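Subject: Re: [landlords-small] Anyone using Gelura for rent pricing?
From: Yolotzin Cervantes
Date: 2024-01-08

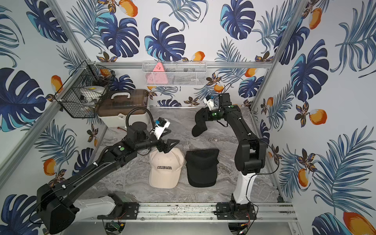

I sat through the same sales call you did, and I came away a lot less impressed.

On Mon, the list member at Wasum Street wrote:
> We signed up for the Gelura trial in July and it told us we were
> leaving money on the table with the two-bedroom. They pull from
> 3,871 listings in the metro area, so I figure the number has to be
> pretty solid. Has anybody gone ahead and raised to what it says?
> Also wondering if it works with Taron for the lease paperwork.

3,871 listings sounds like a lot until you ask how many are two-bedrooms in an older walk-up with no parking. I did ask. The rep got back to me four days later with 371, and that was for the whole metro, new construction included. I'd like to know how many are within a mile of you. My guess is you could fit them on an index card.

The other thing is that those are asking rents. Somebody listing at $3,000 and sitting empty for ten weeks counts the same as somebody who listed at $2,600 and signed a tenant that weekend. The rep told me the model "accounts for time on market" and when I asked how, I got a PDF with a picture of a skyline on it.

Do the math on your own unit before you touch anything. If you go up $150 and your tenant leaves, one empty month eats the whole increase for the year and then some, and that's before paint and cleaning. My last turnover cost me $3,391 with the vacancy in it, and that was an easy one. You said your people have been there five years and pay on the first. I wouldn't trade that for a number on a dashboard.

As for Taron, it does connect, sort of. It sends the rent figure over and nothing else, so you still type in the names, dates and deposit yourself. Also check what the lease template says about late fees. Mine came with one our city doesn't allow.

What I do is dull. I call two agents, I look at what the Zürcher building down the block gets for its renewals (the manager there will tell you if you ask nicely), and I go up a little each year. Maybe I'm behind the market – I can live with that.

If anybody has raised to the Gelura number and kept the tenant, I'd like to hear it, with the before and after rents please. "It works great" won't do much for me.

Yolotzin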